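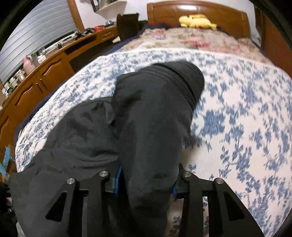

Right, who wants a whole thread about folding one big dark thing on a bed? Because I have had the BEST afternoon and I need to tell someone.

I've been having a proper wardrobe clear-out before the move to Trostport. Everything comes out, gets shaken, gets folded, and either goes in a box or goes to the charity shop in Stimdale. I thought it would be a chore and I'm loving it!

The floral sheet is my sorting sheet, by the way. White with blue flowers, washed so many times it's gone lovely and soft. Dark clothes show up brilliantly against it, so you can see straight away where everything is lying before you fold.

Now, charcoal grey. I own so much charcoal grey. Ourania Karagiannis once asked me if I was in mourning (I was on my way to her birthday lunch).

The trick with big dark clothes is to spread them out wide first and go slowly. All those creases and shadows look the same, and if you rush you end up folding a lump into the middle and wondering why the pile leans.

Long narrow bits get sorted before the wide bits. I learnt that from my old boss Angeliki Lazaridis, who could fold a shop table of jumpers while having a full conversation about her boiler.

So: long bit out straight, smooth it down with the flat of your hand from the wide end to the narrow end, then bring it across. Then the big flat part. Then fold up from the bottom, twice for a drawer, 4 times if it's going in a box.

Bayu Majimbun has replied asking why I don't just roll everything. Bayu, I love you, I roll for holidays! For boxes I want flat. Flat stacks so beautifully.

Also please do check for little loops and twists where two parts meet before you fold. They hide in dark fabric and then you get a ridge. I refolded a coat last night for exactly this and I'd do it again.

Biggest surprise of the day was how much better I like my own clothes now I've seen them laid out properly. There are things in here I haven't worn since October and they're gorgeous!!

Two boxes done, one bag for Stimdale by the door, and there's still plenty left to sort. Kettle's on. Socks tomorrow, and if anyone has a good way of doing tights please send it over, mine just ping open again.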